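# Getting the Vuler starter arm to pick up squishy, wrapped, and slippery things

I've had the Vuler kit on my table for a good while now, and the question I get asked most (mainly by people at our local robot night, plus my very patient neighbor) is how you get it to pick up stuff that isn't a nice clean block.

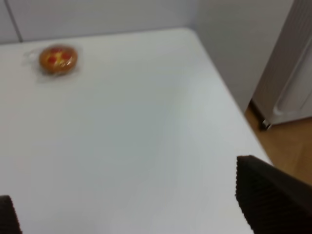

Blocks are easy! You'll have the arm stacking blocks on the first evening and you'll feel like a genius. Then you hand it something in a plastic wrapper and it all falls apart, because the fingers close on the crinkly edge, or slide right off, or the wrist camera catches a bit of shine and decides the object is two inches to the left. So this page is the way I set mine up for wrapped things, start to finish, with my opinions on the kit mixed in as I go.

I bought mine with my own money, from Susero, who sell it as a box of parts with the ribbed finger pads included. Tshepo Joubert has the same kit and helped me work out the approach angle stuff further down, so thank him for that section.

## What you need

- The Vuler kit, arm and gripper assembled, firmware updated
- The ribbed pads (NOT the smooth ones, more on that in a second)
- A plain, light, matte surface with plenty of clear space
- A few small wrapped things: toy food is great, so are tea bags and little packs of crackers
- A soft cloth and some plain water
- A coffee

I keep toy food around for this. The shapes are silly enough to be interesting, it's bright so the camera finds it easily, and you don't feel bad when you drop it for the thirtieth time.

## Step 1: Put the right pads on

The kit comes with two sets. The smooth ones are on the gripper when you open the box, and I think that's a mistake on Vuler's part. They're okay for wood and hard plastic, but on film they just skate. The ribbed ones hold on to a wrapper much better.

Swapping them takes one small screw per finger. Do it with the power off, please. Run the ridges across the finger, not up and down it, and press the pad flat before you tighten or you'll get a little gap at the tip that grabs wrappers in all the wrong ways. Wipe both pads with a damp cloth when you're done. I wipe mine before every session now, and it makes more difference than any setting I've changed.

## Step 2: Sort out the light

Shiny wrappers and cameras do not get along. If you have a lamp right over the table, move it. I get the best results from daylight coming in sideways, or a lamp bounced off the wall. Open the live view in the Vuler app, slide your wrapped thing around a little by hand, and watch for bright white streaks on the plastic. If you see a big one, turn the lamp, not the object. You want the setup to work wherever the thing lands.

While you've got the live view open, set exposure to manual. Auto exposure keeps shifting as the arm comes down over a pale table, and a fuzzy view plus a see-through wrapper is a bad combination. Slowing the arm down helps with blur too. I run the search pass at the second slowest speed.

## Step 3: Teach it the middle, not the edges

Okay, this is the big one. When you mark an object in the app, it asks you to drag a box around it, and everyone (me included, for weeks) drags the box around the whole package. Don't! A loose wrapper can stick out a long way past the thing inside, and the arm aims for the middle of your box. If the plastic bunches up on one side, the middle of the box isn't the middle of the object at all.

So drag your box tight around the solid part and ignore the film. Save it, nudge the object, mark it again. I do 57 marks for a new object, which is just where I happened to stop the first time it worked well, and I've been superstitious ever since.

## Step 4: Come in at an angle

Straight down is the default, and for flat wrapped things it's pretty bad. The fingers land on the plastic on both sides and pin it to the table, and then they're pulling against themselves.

Tshepo's fix is to tilt the wrist a little so one finger arrives first and tucks in beside the object, then let the other one close toward it. In the app that's Approach > Custom > Lead finger. Start with a 6 degree tilt and go up from there if the wrapper still gets pinned. Keep a hand near the stop button for the first few tries, and set the height limit so the tips can't dig into your tabletop. (Ask me how my old table looks.)

## Step 5: Squeeze less than you think

The force slider starts at medium. For wrapped stuff, drop it down until the gripper only just holds on, then add one notch. Too much squeeze and the thing inside shoots out from between the fingers like a watermelon seed, wrapper and all. It's very funny once.

## If it still won't behave

**It closes on nothing.** Go back to your marks. You probably boxed the wrapper.

**It lifts, then drops halfway.** Dirty pads, nearly always. Wipe them, then add a notch of force.

**It picks up only the plastic and the object dangles.** More tilt, and lower the finger height a hair.

**It can't find the object at all.** Check for glare, then check that you saved the exposure setting. The app forgets it if you close the window too fast. I've reported that one.

## So is the kit worth it?

For me, yes, with some grumbling. The arm is solid, the ribbed pads are great, and the app is friendly until you get to the custom menus, where it feels like somebody else took over. The manual has one paragraph on soft packaging. One!

Sohail Siddiqui went with the Vevberg arm instead and he's happy with it, but he mostly moves hard parts from tray to tray, so we've never really compared them on the same job. If that's your plan too, go try both before you buy. If you want to work with food packs, craft supplies, anything in a bag, I'd stick with the Vuler and buy a spare set of ribbed pads with it. The ridges do wear down, and mine are starting to look a bit tired at the tips.

Next up I want to try the soft Fourie pads on the same arm. They need an adapter plate, and mine hasn't shipped yet.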